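Kivilitz Neighbourhood Newsletter

The small things on the table

3 min read | 12 comments | 49 shares

Many of you wrote to us after the October issue and asked for more about keeping small things in order. I am happy to continue with this subject, because it is also my own weak point. This time we look at the table, the place where everything is put down "only for a minute" and then stays for a season.
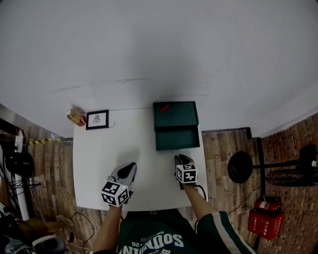
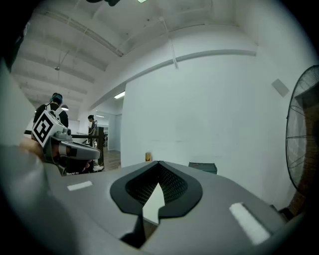
In the first picture there is a green box on the right side of the table, with one small red thing inside. In the far left corner stand a little black frame with a drawing of a bird, or something with wings, and next to it a small bottle lying on its side. It is not much, but I think most tables begin like this.

Start with the box

My advice is to choose the box before you choose what goes into it. A box without a lid, or with the lid left open, is used more often than a closed one. When I lived in Kurtuluş I had a beautiful tin with a very tight cover, and in two years I put into it one button and a key for a door I did not have any more.

Put the box where your hand already goes. For me this is the right side. If you must walk to it, you will not do it in the evening.

Bottles and frames

A bottle that can roll should stand up, or lie inside something with an edge. Check the cap first. Last winter I lost a whole bottle of Plesenum wood oil in this way, and the drawer still smells of it.

For a small frame the corner is a good place, but please leave a hand's width to the edge. I dust mine with a dry brush, first the top, then the glass. If you have several small frames, show one and keep the others in a drawer, and change them when you are tired of the first.

Swap shelf

The Cidine reading room has again opened its shelf for boxes, tins and frames that somebody else can use. Bring them clean and without glass that is broken. Small boxes go quickly, so come in the morning if you are looking for one. The next list of things wanted will be printed in the coming issue, together with your letters about drawers.

Read 1,566 times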